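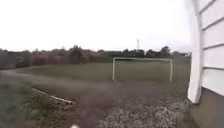 The playing field, with the treeline beyond.

Reading time: 1 min

To: Vitholm Grounds mailing list
Subject: Re: Booking charges from February

The Grounds Office wrote:
> Members are reminded that the new booking charges apply from
> February. Clubs holding a season booking will be billed in
> 4 installments. Requests must reach the office 14 days ahead.

Two clubs, Dekberg and Zalden, have asked how the notice period applies to a booking that is moved to another date. The office confirms that a moved booking keeps its original place in the register, provided the new date falls within the same season. The register now holds 171 bookings.
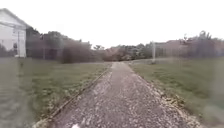
Is a deposit required for a single booking?
A deposit is required only when the booking runs longer than one day, and it is returned after the key is handed in.

Keys may be collected from the Chung Street office until 12 noon. Replies to this message go to the full list. Billing matters should be sent to the office directly.

Vitholm Grounds Office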